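Seveo Community Help
Data Collection and Demonstration Recording
Posted Aug 1, 2023

Consistency of hand-held gripper demonstrations for a table-setting task: how strictly should start positions and tray placement be controlled?

Martim Barros

I am responsible for the demonstration program at a small research unit and would appreciate the guidance of members who have taken a similar data set through to training. The task is called Prundar in our internal records. It is a two-handed table-setting task in which an operator, using a pair of hand-held grippers, arranges cutlery and a plate in relation to a serving tray. The policy is to be trained on the recordings and subsequently run on a two-arm station.

We have recorded 183 demonstrations to date. Our target is 2000, and the funding schedule requires that collection be finished before the end of September. Three operators share the work, and their habits differ more than I had anticipated. One operator lifts the fork by the neck and keeps it close to the tray. Another lifts it by the handle. The third changes between the two according to how the fork was lying at the outset.

I enclose a view of the work from the operator's side.

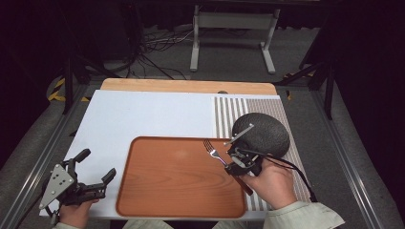 Fork held in the right gripper; left gripper resting at the near corner of the board.

The written procedure currently states that the tray is to be placed "in the centre portion of the board" and that the striped mat is to be laid to its right. No tolerance is given. In some recordings the tray overlaps the mat and in others there is a clear gap between the two. The procedure is also silent on the idle hand. Some operators park the unused gripper on the board, some hold it in the air, and some withdraw it altogether.

I should be grateful for advice on the following matters.

First, whether the position of the tray ought to be fixed by marks on the board, or varied deliberately according to a schedule.

Second, whether the idle gripper requires a defined rest position.

Third, whether the grasp on the fork should be standardised across operators, and, if so, whether the demonstrations already recorded must be set aside.

Fourth, whether the background beyond the table is of any consequence. The wrist views take in a good deal of the room, and my colleagues do not agree on whether this matters.

The recordings are managed in Rekard and exported without modification. I am able to supply the procedure document to any member who wishes to review it.

Ezequiel Ayala

The matters raised above are common to most programs of this type, and I shall address them in the order in which they were put. My remarks are based on a cutlery and crockery data set completed by my own group last year. It was smaller than the one proposed here, and allowance should be made for that.

Tray position. Fixed marks are not recommended for the collection as a whole. A policy trained on a single tray position will in most cases learn the position in preference to the tray, and will fail when the tray is moved by the width of a hand. Uncontrolled variation carries its own difficulty, as operators who are asked to "vary it a bit" will return to two or three favourite placements without being aware of it. Our practice was to print a schedule. The schedule listed 61 starting layouts, each giving the tray position, the tray angle and the position of the mat. Operators worked down the sheet and entered the layout number against each recording. Overlap between the tray and the mat was treated as one of the listed conditions and appeared in a known share of the recordings.

Idle gripper. A defined rest position is advisable at the start and at the end of every demonstration. In a two-handed task the policy issues commands to both arms at all times, and an idle hand that wanders teaches the corresponding arm to wander. Parking the left gripper at the near left corner of the board would be quite acceptable, provided that all three operators do the same. Please ensure that the cable is led away from the work area at that corner before recording begins. We lost a number of otherwise satisfactory demonstrations to a cable that had been drawn across a plate.

Grasp on the fork. In this respect I would be strict. Where two grasps are equally represented and nothing in the view tells the policy which to choose, the result is often a hesitant approach that settles between them. The operator who changes grasp according to how the fork is lying presents less of a problem than the other two, as there is at least a visible cause for the choice. I suggest that the procedure adopt that operator's rule in writing. The existing recordings need not be discarded. They should be tagged by grasp and by operator, and the decision to include them may then be made at training time. A comparison of the two training runs will be more persuasive to your colleagues than any opinion offered on this page.

Background. Wrist cameras on hand-held grippers will see the room whenever the tool is level, and the extent of this is frequently underestimated by persons who have reviewed only the overhead view. If the deployment station stands in the same room, with the same furniture, the risk is modest. If it stands elsewhere, the background should be either screened or varied. Illuminated displays deserve particular attention because their content changes from one day to the next. Would you be able to post a still from one of the wrist cameras? It would allow members to comment with greater precision.

Two further points, although they were not asked. Each operator should complete 6 practice demonstrations at the beginning of a session, and these should not be saved. In addition, failed grasps that the operator corrects without putting down the gripper should be kept and tagged as recoveries. We deleted ours during the first month and regretted it.

Martim Barros

I thank Mr. Ayala for a thorough reply. The schedule of layouts will be drafted this week, and the rest position will be added to the procedure at the same time. I had not considered retaining recoveries. Our present instruction is to delete them, and that instruction will be withdrawn.

A wrist view is provided as requested. The deployment station will be in a different building.

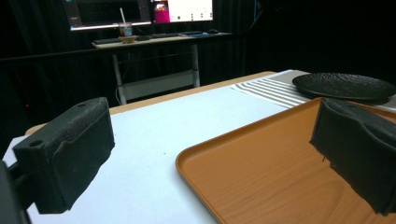
Wrist view across the table, with the tray and plate at right and the workstation monitors beyond.

It will be seen that the desk and both displays are well within view. I would welcome comment on whether a curtain between the table and the desk would be sufficient, or whether recordings ought also to be made in a second location. I would also ask whether the foam on the fingers is likely to cause difficulty, given that the fingers fill so much of the view.

Pastor

Just put a curtain up. We did ours with a bedsheet and clothes pegs and it trained fine. Wouldn't bother with a second room unless the first policy falls over. Turn the monitors off too if you don't need them during a take.

Ezequiel Ayala

The wrist view is most helpful. I concur with the member above as to the curtain, with one reservation. Black curtains are already present on the back and left walls, and a further one in front of the desk would give the recordings a uniformly dark background. That is a sound arrangement if the deployment station can be enclosed in the same manner. Since the station is in another building, I would ask its custodians whether they are prepared to do so before any material is purchased.

Should they decline, a second location is warranted. It need not supply half of the data set. I would begin with a few short sessions, using the same layout schedule, and assess the effect before committing further operator time. Ordinary rooms with ordinary clutter are suitable for the purpose.

With regard to the displays, the bright one at the right is of more concern to me than the desk itself. Automatic exposure in a wrist camera may respond to a bright area in the distance and alter the appearance of the tray and the plate in the foreground. If exposure can be locked, it should be locked, and the value recorded with the session. A dark plate on a pale striped mat is already a demanding combination for exposure, so I would check the plate first when reviewing footage.

The fingers present no difficulty in themselves. They will be in view at deployment as well, and a policy generally makes good use of them. What is required is that they look the same in both settings. The foam on the robot's fingers should be of the same colour and covering as that on the hand-held tools, and should be replaced on the same schedule. Crumpled foam changes the outline of the fingertip, and I would trim loose fibres before each session. A photograph of each finger, taken at the start of the day and stored with the recordings, is a modest burden and has settled more than one dispute in my own group.

Please note as well that the white surface should be checked for specks and wiped down between sessions. The specks are of little consequence to training, but grit under the tray may cause it to slide unevenly when it is pushed.

Martim Barros

The custodians of the deployment station have been contacted and their answer is awaited. In the meantime the displays will be switched off during recording and the exposure will be locked. The revised procedure will be posted to this thread once the operators have reviewed the section on grasps.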